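The Town That Went Back to Buying by the Crate

October
By Yasmine Tawfik

When I moved to Fadia, I did my shopping as I did it in the city. I took a basket, I put inside it things wrapped in plastic, and I paid a machine. It took me one winter to learn that most of my neighbours did not shop in this way. They had a crate, and the crate came to them.

The crate system in Fadia is old, but it was almost lost. In the time of our grandparents, each street had an agreement with one grower from the valley. The grower brought what was ripe, and the street took it. There was no list and no choice. If the beans were late, you ate cabbage again, and you complained to your sister. Then the supermarket opened on the Telport road, with long hours and strawberries in January, and one street after another let the agreement go.

Khoa Văn grows vegetables on the slope under the old water tower. He came to the valley as a young man to pick fruit and he stayed to rent land. "I was selling to a wholesaler, and I did not know one person who ate my food," he told me. "I found this a little sad, and also the price was bad." He began with 12 households in Naidoo Street. He wrote their names on a piece of card, and he still keeps it in the kitchen drawer.

Today 1,756 households receive a crate from one of the growers in the valley, and there is a waiting list for the spring. 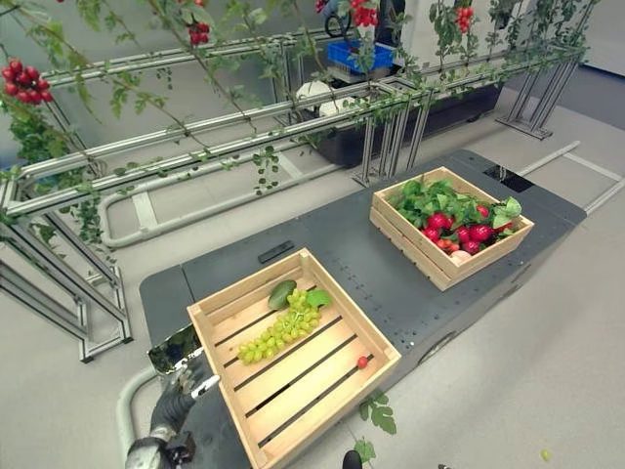
Money is the subject that everybody wants to discuss first. A household pays at the start of the season, before anything is in the ground, and this is hard for many families. In Naidoo Street they solved it by paying in parts, with the richer houses paying earlier. The sum is the same for every crate, but the crates are never the same. One week you may find little more than a bunch of green grapes lying on the slats with one small red tomato to the side, and another week the leaves come over the rim and you must give some away. Khoa says that people forgive a thin week if they have been told about it. He writes a short letter each Thursday, and he does not hide the bad news. This summer he wrote three times about the hail.

What surprised me more than the price was the cooking. I had to learn it again. At the supermarket I decided on the dish first and then I looked for the parts. With the crate I must begin from the other end, and for some weeks I made soup from everything -- my husband was patient. An older neighbour taught me to salt the bitter leaves and leave them under a plate overnight. She does not measure, so I cannot give you the recipe.

Not all people are happy. The owner of the Odico, the small grocery by the bus station, told me that he lost many customers for fresh food and now lives mostly from bread and batteries. He asked the growers to let him keep crates for those who work late, and for a small fee they agreed. In the evening his back room smells of dill and wet wood, and people stand there talking longer than they need to.

Khoa does not want to grow bigger. Two other towns have asked him for help, and he went to visit both, but he came home and planted garlic. When I left him he was looking at the sky over the tower. The rain was expected by four o'clock, and he had one more row to cover.

Contact the editors | © All rights reserved | Back to top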